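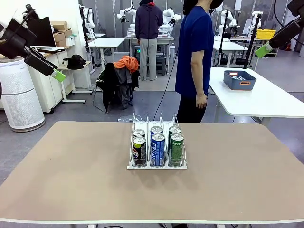
Frequently asked questions: teaching by remote control

What does an operator do all day?
Moves drinks cans, mostly. You work the two arms from a distance, they copy you, and everything gets recorded: joint positions, gripper, camera views. One go at the task is one episode. The Ultstead room wants 2,000 episodes of can stocking before anyone tries training on it, so bring patience and a decent podcast.

Do I need to know about robots?
No. Our engineers know a great deal about robots and are, on the whole, dreadful at operating them. People who ice cakes or reverse caravans tend to pick it up faster.

How long until I'm any good?
Your first 4 sessions are practice and go in the bin. Dale Dhillon, who runs training, will tell you this kindly. By the sixth you should be able to put a can in a lane without knocking over its neighbour.

Why cans? Surely a robot can manage a can.
You would think so. A tall slim can topples if you brush it, and a wire rack has dividers exactly where your gripper would like to be. Lanes also have to be kept to one kind of drink — a Pepsi in with the green ones spoils the episode, however gracefully it got there.

I dropped one. Do I delete the recording?
Please don't. Pick it up with the arm if you can reach it, carry on, and mark the episode "recovered". Those are useful. If it has rolled off the table, stop and mark it "failed". Do not dart in and catch it while the arms are live.

Should I go as fast as possible?
No. Go at one steady speed. The robot learns your hesitations along with everything else, and we once had a policy at Sturkstead that paused before every grasp as if remembering the oven. It had learned this from Amos Baptiste, who has been told.

Can I show it by hand instead?
On the arms that allow it, yes. You hold the wrist and guide it through the motion. Keep your own hands out of the camera's view where you can, and book a slot first.

May I drink the cans?
No. After 125 episodes you won't want to.

Page last updated April 25, 2026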